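Stalivent Leftovers Diary

Stalivent is a set of short diary entries about what happened to leftover food in one household. Each entry covers a single item, from the evening it was put away to the day it was eaten, frozen or thrown out.

Version 2
Last updated: Monday, July 12, 2021

Contents

entries.csv has the diary itself, one row per item, 1,152 rows in all.
notes.txt has the longer remarks that did not fit in the table. There are 286 of them, and each starts with the row number it belongs to.
changes.txt lists what was corrected between versions.

Columns in entries.csv

id: row number. Numbers are never reused, even when a row is corrected.
put_away: the date the food went into the fridge or freezer.
item: what it was, in plain words, such as "half a pan of chili" or "rice, one bowl."
where: fridge, freezer or counter.
outcome: eaten, frozen later, given away or thrown out.
ended: the date of the outcome. Blank if I forgot to write it down.
remark: free text, up to 300 characters. Anything longer went to notes.txt.

How it was kept

I wrote the entries by hand in a notebook on the kitchen counter and typed them up on weekends. Spelling was fixed during typing and nothing else was changed. If I could not read my own writing, the remark says "unclear."

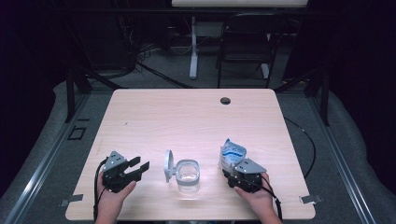

Soups and stews were entered once per batch, even if they were split into several portions. Bread was left out of the first version and added in the second, so early bread entries are missing. Holiday meals are included, but food that guests took home the same night was never logged.

The two place names that turn up in the remarks are Clultelon, the store where we do most of our shopping, and Meinecke, the bakery. "Clirnent" is the old chest freezer in the garage, named after the label on its door. Items kept there are marked "freezer" in the table like any others.

Known problems

Entries from June are thin. We were away for part of the month and the notebook stayed home.
Dates in the ended column are sometimes a day late, mostly for things eaten at midnight.
"Frozen later" items do not get a second row when they come back out. Check the remark.
Amounts are not weighed. "Small bowl" means whatever bowl was clean.

Use

Free to copy, print or change. Please don't treat the dates as advice on how long food keeps. Several of those casseroles should have gone out sooner.

Corrections are welcome if you give the row number. They go into changes.txt with the next version.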